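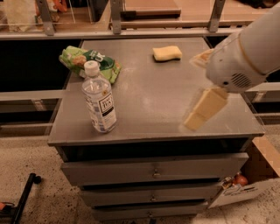 Whitish smudges on a gray drawer cabinet that won't come off

Posted by feyisa_2600 in Cleaning & Storage

Hello all! I have a gray three-drawer cabinet that has ended up as the catch-all spot in our back room, the place where drinks and snacks and whatever else get set down. I don't mind that (it's why I wanted something at that height), but the top has gotten dull and scuffed, and there are pale marks that come right back after I wipe. I've been using a damp sponge and a little dish soap. Is the finish ruined, or am I doing something wrong? 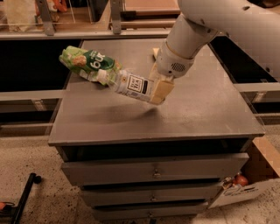 I should add that I bought it secondhand, so I have no idea what was used on it before. I'd rather not paint it if I can help it. Also, should I be worried about leaving water bottles on it all day?

clondelex

Oh, I know this one well, I had the same trouble with a pair of cabinets in my sewing room! My guess is soap. A little is fine, but it dries to a film, and on a dull gray finish you see every bit of it. Wipe the top with plain warm water, go over it again with a fresh cloth, then dry it with an old T-shirt right away. Don't let it air dry.

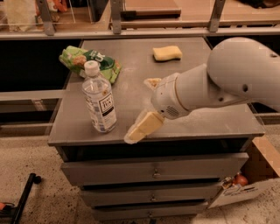 Clearing the top properly makes a bigger difference than any product, in my experience. I used to wipe around things and leave a little island of grime behind each one. With your bottle over on the left and the snack bag tucked in behind it, that back corner is the one I'd start with, and please don't park the sponge up there between cleanings! Give it a dish by the sink. Scuffs are another matter, and I've made my peace with mine.

skillarico2

just put a mat on it. mine cost less than lunch

hastesach

Agree with clondelex on the soap. As for the bottles, a closed one won't hurt anything, but a cold one sweats, so I'd use a coaster in summer. Try any cleaner on the side of a drawer first, and skip the scrubby pads.

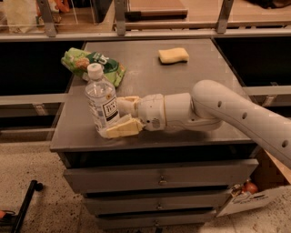 Bottle, snack bag and sponge on the cabinet top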